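# The Drawer of Good Intentions

My mother kept one roll of cling film for the whole of my childhood. I know this can't be true, but I never saw her buy another, and I remember her smoothing out used pieces on the worktop with the side of her hand, like a woman ironing a ghost. When I moved into the flat in Wirngate I bought three rolls in the first month and lost the end of every one of them.

I bring this up because I have spent the autumn reading about how people store leftovers, and it has made me difficult company. Ask me about the dinner plate laid upside down on a bowl. Ask me about beeswax cloths, which smell of church and cost more than the cheese.

The trouble starts with the box. Every kitchen wrap comes in one, long and thin, with a row of metal teeth that will open your knuckle but not the film. The box fits no drawer made by human hands. Ours lived on top of the fridge until it rolled down the back, and there it stayed until we moved to Skanthorpe and the removal men returned it to us with some ceremony.

There is, of course, an industry waiting to help. Juhl, whose catalogue arrives whether or not you have ever asked for it, gives up 40 pages this winter to what it calls kitchen calm. You can have tiered racks and sliding racks, and a bamboo dispenser with a brass cutter for £57. I did the sum. At the rate I get through foil, the dispenser will outlive me, and will probably be the nicest thing in the will.

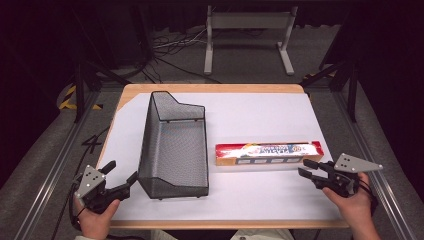

*A black mesh holder and a long box on a white table.*

Gilang Yusof has sorted out other people's kitchens for a living since he gave up teaching geography, and he is against nearly all of it. "People buy the basket first," he told me, sitting in my kitchen and being very tactful about it. "Then they look for something to put in the basket. Now they've got a basket problem." He once emptied a larder in which the storage tubs were themselves stored in bigger storage tubs. The biggest one held lids. None of them fitted.

His own system is so dull that I was slightly offended to be charged for it. Leftovers go on one shelf at eye level. They go in glass, so you can see what you are ignoring. Whatever is on that shelf gets eaten before anybody cooks, and if the result is rice with half a sausage and some beetroot, then that is supper and you may keep your opinions to yourself.

We tried it. The first week was grim. My husband, who regards a cold potato as a personal remark, took to eating lunch in town. I found a jar of Kilov plum mustard that had come with us from Wirngate and possibly from the flat before that. It was magnificent. We had it with everything until it ran out, and now I can't find another jar for love or money.

By the third week the shelf was nearly bare every evening and I had stopped buying salad in order to throw it away. I had also stopped using wrap for anything except the cut end of an onion, a job for which I'm told there is a special onion-shaped pot. Juhl does it in two colours.

December will be the real test. My sister-in-law is bringing a ham, and her husband is bringing another ham, on account of a disagreement I'm not allowed to mention. Gilang says to slice it all on the day and send everyone home with a parcel. So I've bought a new roll of foil. It's on top of the fridge.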